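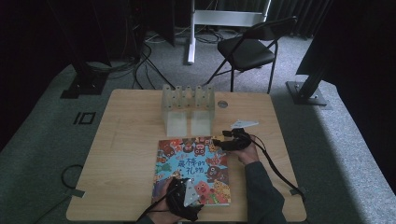

*A picture book flat on the table, with a clear acrylic rack behind it.*

# Fixing a loose page in a kids' picture book

I've been mending books for my niece's school for a while now, and by far the most common thing I get handed is a picture book with one page hanging out. Regular tape is what everybody reaches for (me too, for years!) and it goes yellow and brittle and then you have two problems.

What I use now:

- white PVA glue, the kind that says acid-free
- a thin knitting needle
- wax paper
- a heavy book, or a couple of them

1. Open the book to the bad page and take the page all the way out if it's only hanging on by a thread. Brush the old glue crumbs out of the gutter with a dry paintbrush.

2. Put a little glue on a scrap of card and roll the needle in it. You want a skinny, even coat. My friend Triin Mockus does this step with a toothpick and gets perfectly nice results, so use what you have.

3. Run the needle down the inside edge of the page, then slide the page back into the gutter. Line up the top and bottom before you push it in – PVA grabs faster than you'd think.

4. Tuck a strip of wax paper on each side of the page, right up against the fold. Don't skip this. I once glued three spreads of a dinosaur book together and had to buy a new copy.

5. Close the book, put the weight on top and leave it overnight. I give mine 14 hours if the glue went on thick.

When you open it again, go slowly, and peel the wax paper away from the fold. If the page sits a hair too far out, you can trim the outside edge with a sharp craft knife and a metal ruler.

A torn page is a different job. For that you want Japanese tissue and wheat paste, and I'll write it up in July when I've got a fresh pile to work on. Board books are different again (they split through the thickness of the card), but you can work glue into the split with the same needle and clamp it with clothespins.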